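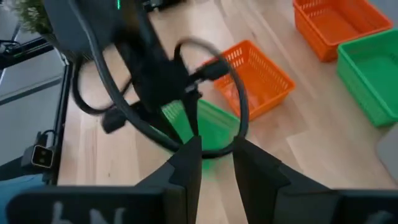 Does a cold house need a cleverer thermostat?

My sister-in-law has fitted a Vurley, and since July I have heard more about it than I have about her children. It learns when you get up. It learns when you go out. According to the leaflet it will take a good slice off your gas bill, though the leaflet was printed by the people who sell it, and the slice is measured against a house where the heating is left on all day with the windows open, as far as I can tell from the small print.

I went through my own bills before I let myself be talked into one. Last year we paid €1481 for gas. The house was built by Quinlan, who put up half the estate and didn't believe in insulating anything you couldn't see from the road. There is a draught under the back door that will move a sheet of newspaper. A thermostat can learn what it likes about my habits and the draught will still be there.

So I asked Eamon Keogh, who has serviced our boiler for years, what he would do with the money. He said brush strips on both outside doors, lag the pipes in the attic, and turn the flow temperature down, as it had been sitting at 80 since the day it went in. He didn't try to sell me anything, which made me suspicious for a while — then he charged me for the service and I felt better.

The strips were easy enough. The pipes took me an evening and a good deal of bad language. I can't say yet what it has saved and I distrust anyone who gives a figure after one mild month. The hall is less unpleasant, I'll go that far.

What bothers me about the Vurley is the app. You pay for the box, and after the first year you pay again for "insights". I had a look at my sister-in-law's insights. There were 3 of them, and one was that she uses more heating when it is cold.

I may be wrong. If you have one and kept proper bills before and after, same house, same number of people in it, I would like to see them.

Comments

Úna Scanlon
We had one for two winters. Bill went down, but we'd had the attic done the same autumn so who knows.

Bláthnaid McGrath
Which brush strips did you get? The ones I bought came away from the door in a week.

Ultan Kinsella
You're being unfair. Being able to turn it off from work is worth it to me, whatever about the insights.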